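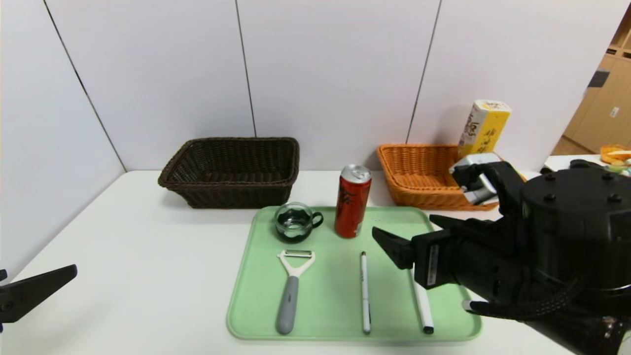 A morning at Plevitz: what I saw of their manipulation software

In July I was invited to the open day of Plevitz, a company which writes software for robots with two arms. I work with planning software for warehouse machines, so I went mostly to learn how other people organise their code. I wrote this report for my colleagues at Yensuk, and I put it here because two of them asked for a version they can forward.

The tour began at 9 in the morning and our group was small. Our guide was Dragica Dimitrov, who leads the perception team. She did not show us any slides. She took us directly to the table with the tray, and we stayed there for the greater part of the visit.

The task at the table

The task is called "clear and sort". On the mint-green tray there are five objects: a glass cup with a handle, a red can, a vegetable peeler, a pen and a marker. Behind the tray there are two woven baskets, one dark brown and one orange-tan. The operator types a sentence, for instance that the writing things must go to the brown basket and the peeler to the orange one, and the system has to make a plan from it and carry it out with both arms.

I asked why they had chosen exactly these objects. Eduardo Manalo, who writes the grasp planner, answered that each of them breaks a different part of the software. The glass is difficult for depth cameras. The can reflects the lamps. The pen is slim and white, so from above it gives very few useful depth points. The peeler has a wide head and a narrow handle, and the planner must decide which of them to hold.

Perception

The perception part runs in two stages. First a segmentation model gives a mask for each object in the colour picture. After that a second module estimates the pose, and for the glass it does not use the depth values at all. It takes the outline of the mask and the known plane of the tray, and it calculates where the cup must be standing. Dragica told us that in the earlier version the cup was often placed several centimetres behind its true position, because the sensor was looking through it.

On the operator's screen every object has a coloured outline and a number for confidence. While we were watching, the pen had the lowest number of all. If the value falls below the limit, the arm moves a little to the side, takes a second look from there and joins both estimates. I liked this solution very much. In our own system we only repeat the same measurement from the same place, and we get the same error again.

The tray is also in the model, with its raised rim. This looks like a small detail, but the fingers must go down quite near to the rim when they want to take the marker, which lies close to the right side. Before they added the rim to the collision model, the fingertips touched it in many of the trials.

Planning

For me this was the most interesting hour. The planner is named Astari and has two levels. The upper level decides the order of the objects and which arm takes which one. The lower level calculates the motion of the joints.

The upper level keeps a list of candidate grasps for every object. In the run that we followed it began with 407 candidates for the whole tray. After the check for collisions and for reach, 119 remained. Eduardo opened the list and showed us why single grasps were refused. Each refused grasp has a reason written in normal words, such as "finger meets can" or "wrist over limit". Our own log gives only an error code, and I spent a part of last winter with a table of these codes beside my keyboard.

The order of the objects is not fixed. The can stands directly next to the cup, and the handle of the cup is on the side of the can, so a grasp on the handle is usually refused as long as the can is there. The planner finds this by itself and moves the can first. Somebody in our group asked if there is a rule for it. There is none, it comes only from the cost of the refused grasps.

Control

Krešimir Vukčević explained the control side. The motion is position controlled until the hand is near to the object, and then it changes to a compliant mode. The difficult moment is the change between the two. In the first months the arm made a short jump there, and for a pen on a flat tray this is enough to push it away. They now blend the two commands over a short time, and the length of the blend is a parameter of each object.

He also showed us how the two arms share the space over the table. Each arm reserves a volume for its next motion, and the other one has to wait or plan around it. It is a simple method, and he admitted that it costs time. I had the impression that the arms were waiting quite often. They are testing a version which plans for both arms together, but it was not running on the day of our visit.

Tooling

Every run is recorded and can be played again in a viewer called Pendora. They have roughly 3000 runs stored. One can stop at any moment and see the masks, the candidate grasps, the planned path and the real path on the same time line. Rattana Rattanakul, who built the viewer, searched for all the runs in which the peeler was dropped, and the list came immediately. From there she started one of them again with a newer version of the planner, to compare the two decisions.

It does not simulate the contact with the object, so after the fingers close the replay is not reliable. Rattana said this clearly before we could ask.

Some remarks for our team

I would like us to try the second viewpoint for objects with low confidence. The change in our code should be small – the arm with the camera can already be moved during the measurement.

The written reasons for refused grasps are also worth copying. Cremilda Honorato, who came with me, has already started a list of our error codes with a sentence for each one.

I am less sure about the reserved volumes. With our narrow shelves I think both arms would stand still too long. Eduardo offered to send us the timing data from their runs, and I will add a note when I have read it.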